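Speaker notes: How we write a walking guide to a small place
Talk by Ibsa Tilahun, 2022-01-28, Prandcombe reading room
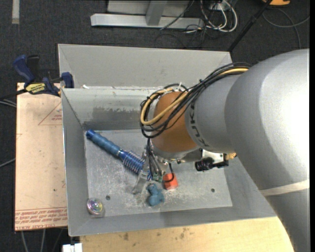 KUKA arm over a metal bin

Slide 1. Greeting
Good evening, thank you for coming in this cold. My name is Ibsa, I write travel guides for Planstead. Tonight I speak of the Prandcombe guide, the new edition, and how a guidebook is made when the place is small and everybody who lives there will read it before any tourist does.
(Wait for people at the back to sit.)

Slide 2. Why a new edition
The old guide was good but it was written for people with a car. Each chapter began with where to park. We wanted a book for a visitor who comes by bus, has one bag, and stays three nights.
The first printing is 2000 copies. For a place this size it is brave. Say this slowly, some people will smile.

Slide 3. Who did what
Brynhildur Vídalín edited the text and drew the first maps. Tsegereda Habte wrote the food chapter. I did the walks and the places to sleep. Getachew Ayele checked opening hours, then checked them again in October, when half of them change.
Do not forget to thank Yabsira Nigatu for the index. I forgot at the last talk.

Slide 4. Choosing the places to sleep
We visited 79 guesthouses, inns and rooms in the whole district. The book has fewer. How do we choose? I ask for the cheapest room first. If the cheapest room is clean and quiet, the other rooms are usually fine too.
We pay for our own bed. We do not say we are from the guide until we have paid the bill — and in a small town they often know already.
Story: the inn on the harbor road, where the owner gave me a key and said "good luck with your book." Keep it short.

Slide 5. The walks
There are seven walks. The shortest is the harbor loop, good after dinner. The longest goes over the hill to the old chapel and back by the river path. I walked each one in both directions, because a turn that is easy to see going up can be hidden coming down.
Read aloud from walk 3: "Leave the square by the street with the bakery. At the iron gate keep left, and go on until you hear the water."
Explain that I wrote "until you hear the water" and Brynhildur did not like it. After a dry summer you hear nothing. We kept it and added the stone bridge to the next sentence.

Slide 6. Food
Tsegereda cannot be here, so I give her points as she wrote them to me.
Chauvin, the small restaurant behind the market, is in the book for lunch only. The dinner menu is longer and, in her opinion, less careful.
Gestetti is for coffee and almond cake. Go before eleven or the cake is finished.
She did not include any place where she ate only once.
If somebody asks about the fish place at the pier: it changed owner when we were already at the printer. It will be in the next edition if it is good.

Slide 7. What we got wrong
The ferry time on the inside cover is the summer time. A correction slip is in each copy on the table. Please take one also if you bought the book before tonight.
The chapel is drawn on the wrong side of the path in the small map. In the large map it is right.
I am sorry for both.

Slide 8. How to use the book
Tell them to cut it if they want. I cut out the walk and leave the rest in the room. Some people find this terrible — ask who, hands up.
The blank pages at the end are for notes. If you send us your notes, we read them. The address is on the last page.

Questions
Probably somebody will ask why there is no chapter on beaches. Answer: there are two pages on beaches, inside the chapter on walks, as you must walk to reach them.
Probably also the price. It is on the back cover.
Finish before the last bus. Leave the lights for the library people.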